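Skarnamby Robotics Club Forum > Build Teams > Laundry Task
Thread: Folding brown trousers, leg fold keeps going crooked

kwchou
Posted 5 December 2022

Starting a new thread because the old one is full of cable talk. We have the laundry task for the May meet and the trousers are our worst item by a long way. Towels are fine. Shirts are okay if they start flat. With the trousers we got 9 good folds out of 20 tries on Saturn settings (the slow ones Fergus saved), and most of the bad ones went wrong at the first leg.

What I do now is grab the cuff with the left arm, hold the waistband with the right arm, carry the cuff over and let go. I'm teleoperating all of it, no policy yet. I'd like to get the human version right before we record the set for training.

Wrist view from one of the tries:

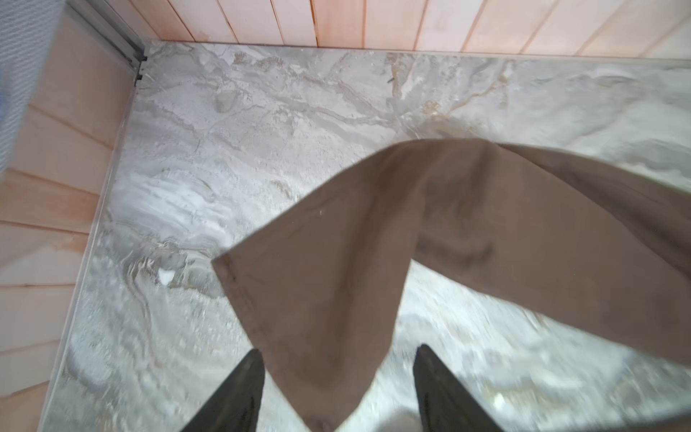

My main problem is knowing which edge I've got. From the wrist all the brown runs together, and I can't tell the top layer from the bottom until I lift. The one thing that helps is the stitching. You can follow the hem out to the folded corner on the left, where it's a slightly darker line than the rest. If I can find a hem like that I know where I am. In the middle of the cloth I'm guessing.

Any ideas welcome. I have the bench until 9.

fsemple
Reply #2

Use the wide camera for the approach and only look at the wrist for the last bit. You're trying to do the whole move from the wrist and it's too close for that.

Also they aren't called Saturn settings, that was a typo in the file name and now everyone says it.

kwchou
Reply #3

I do look at the wide one. But the arm blocks the cuff right when I need to see it.

euan_b
Reply #4

I don't think this is a camera problem. I think you're folding in the wrong order. Lay one leg on top of the other first, then fold in half toward the waistband. If you bring a leg across on a diagonal you have to fix the angle later, and fixing it costs more time than doing it straight.

At the Fudberg meet the team from Bezerra did it my way and they were done while we were still smoothing.

lionelv
Reply #5

Bezerra had children's trousers. The legs were half the length. I was the one timing them.

Euan's order is fine on a big table. On our bench you run out of room, and then the cuff goes up the back wall and you lose it.

euan_b
Reply #6

Then start with the garment closer to the front rail. I've done it on our bench. It takes practice but it fits.

lionelv
Reply #7

You've done it with the shorts.

hkoller
Reply #8

I went through the side camera recordings. Kai-wen, look at where the folded leg ends up in this one and compare it with what you wrote.

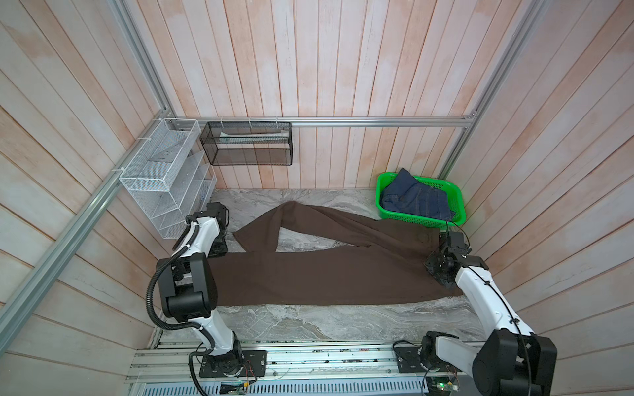
Three things I would change

1. The fold in the leg. It comes up toward the back wall and then turns hard to the left, so there's a triangle of bench showing between it and the rest. Closing that gap means a second grasp, and the second grasp is where the layers get mixed up. Bring the leg over lower and stop sooner.

2. The right arm. Keep holding the waistband until the leg is down and the left gripper is clear. In several of your tries you let go with the right as soon as the left starts to lower, and the whole garment slides.

3. Speed. Slow is fine on the lift, but the drop should be quick. If you lower the cuff at the slow setting it rolls under itself.

On the order, I'm with Lionel for the bench as it is now. Euan's way would be my choice if we had more depth.

fsemple
Reply #9

Agree with 1 and 2. Not sure about 3. I had better luck dragging the cuff the last few inches with the gripper closed on it. Dropping fast worked for me on towels and nothing else.

hkoller
Reply #10

Dragging is okay if the bottom layer stays put. On this surface it doesn't always. Try both and write down which is which — please put it in the sheet this time.

kwchou
Reply #11

Okay, did another short run. Kept the right gripper closed the whole time like Hannelore said and brought the leg over lower. 3 good ones in a row, then one where I caught both layers, then the arm complained about wrist torque and I stopped.

Dropped fast on the first two, dragged on the third. Couldn't see much difference.

euan_b
Reply #12

Four tries isn't a test. Do 20 each way and I'll do 20 my way with the same pair.

kwchou
Reply #13

Fine by me. Same start position though, I'll put tape on the bench.

lionelv
Reply #14

Don't put tape on the bench. The Brodska tape left glue last time and it was me who scraped it off. Mark the rail.

fsemple
Reply #15

Which sheet are we using? There are two called laundry_log and one of them stops at row 69.

hkoller
Reply #16

The one that stops at row 69. I'll delete the other.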